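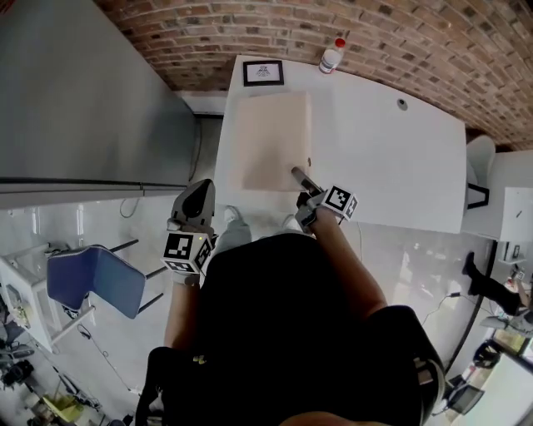
I want to argue for slow, ordinary, slightly boring demonstrations, and I want to argue for them loudly, because I think they're the best thing happening in robot learning right now!

Most teams I talk to want more. At Grallus the target was 3000 demonstrations by December, and people were proud of the pace. I get it (big numbers are fun). But I've spent a lot of evenings going through recordings, and the ones I love are the ones where a person with a gripper in each hand takes a moment before touching the edge of something flat.

Flat things are wonderful teachers. A sheet on a table gives a two-fingered tool almost nothing to hold. You have to find a corner, and every person finds it their own way. That's knowledge, and we can record it.
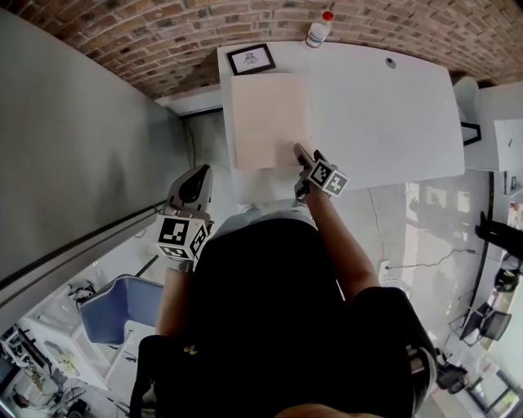
Posted October 30, 2022
By a contributor to the Lendlow notebook

My favorite set so far has 686 demonstrations in it, all on one table. We could have thrown out the hesitant ones. I'm so glad we kept them, fumbles and second tries included, labeled for what they were. A learner that only ever sees perfect grabs has no idea what to do after a bad one.

So give your demonstrators time. Let them stop after 30 minutes and stretch. Swap the objects, move the bottle, turn the board a little, and ask them what felt awkward, then write the answer down next to the data.

Related
Gremano: notes on a shared gripper format
Two hands or one?
What we learned at the Deák workshop
Labeling failed grasps, part 2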